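From: Young-sook Kwak
To: rendovier-users
Date: 30 July 2020
Subject: Re: [rendovier-users] gripper width drifts when nothing is moving

On the list, Giscombe wrote:

> We log finger opening from the wrist camera with the stock Rendovier
> width estimator. With the fingers open and still, the number wanders
> up and down as if the thing were breathing. It is much worse over a
> pale table. Over a dark mat it is fine. Has anyone else seen this, and
> is it the marker-free mode that does it? We would rather not go back
> to stickers. Also, is the smoothing setting meant to do anything?
>
> Giscombe

Yes, I've seen it. I have spent most of a fortnight seeing it, and I now have opinions about white tables that I can't share at dinner.

Short version: it is marker-free mode, but only half of it. The estimator finds the inner edge of each finger, fits a line to it, and takes the gap between the lines at a fixed height in the picture. The line fit is good. What feeds the line fit is a threshold picked afresh on every picture from the overall brightness, and on a pale table the overall brightness is the table. Somebody walks past the lamp, the threshold moves, and the "edge" of a perfectly still finger moves with it.

What mine has to work with: 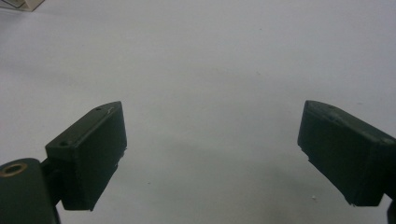

Fingers open over the white table. Note the grey shadow between and below them.

That soft shadow is what cost me the first week. The fingers are dark green and the table is white, so you would think a child could separate them, and a child could. The estimator, given a low enough threshold, does as well. Given a slightly higher one it decides the shadow is more finger, and reports that the gripper has closed a bit. Then the planner, which believes everything it is told, politely opens it again.

The rough printed edges don't help either. Mine have notches and chips along the lower side, and the line fit gives each of them a vote. I tried sanding the problem away in software with a bigger blur. It made the drift slower and the answer wrong, so I took it out.

As for the smoothing setting: it is read from the config, checked for being a sensible value, printed in the start-up log, and never used again. I admire its confidence. There is a patch for it in my branch, though smoothing a bad number only gets you a bad number that arrives late.

What worked was taking the threshold from a patch just beside each finger and leaving the rest of the picture out of it. I ran old and new over the same 2,000 pictures, all with the fingers held open. The old code gave a width outside the tolerance band on almost 700 of them. The new code did so on 3, and I have looked at those three until my eyes hurt without learning anything.

Before you take that as settled, there is a second sort of view that needs care:

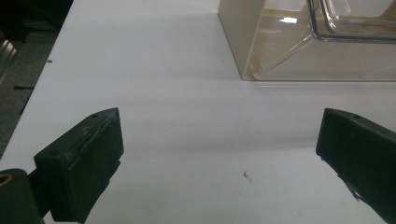
1. Mask first, threshold second

With the table edge in view on the left there is dark floor beyond it, and the floor is close enough to the finger colour that the old code sometimes joined them up. Set a mask in the config that keeps only the part of the picture the fingers can reach. The Miltasel import tool will draw you one from a handful of pictures, but check it by eye. My first one cut the tip off the right finger, and I blamed the threshold for a day and a half.

2. Don't trust the finger holes

Bae suggested off-list using the small round holes in the tops of the fingers as natural markers. I like the idea and wrote it. It is fine while the light is good, and when the light goes dim it starts finding holes in scuffs and specks of dirt. I've left it in the branch, switched off, for anyone with a cleaner table than mine.

3. Limit how fast the width may change

Crude, but the motor has a top speed and the estimator ought to know it. If the width jumps further than the fingers could have gone, keep the last value and raise a warning. Please do raise the warning. I kept the last value silently for one afternoon and had the steadiest gripper in the building, including while I was closing it.

The branch is called local-threshold. I'd be glad if you could run it over your dark mat logs before I ask for it to be merged, as I haven't got a dark mat and have only tried it on white. If it makes your good case worse I'd like to hear before December, when the next release is meant to be cut.

Young-sook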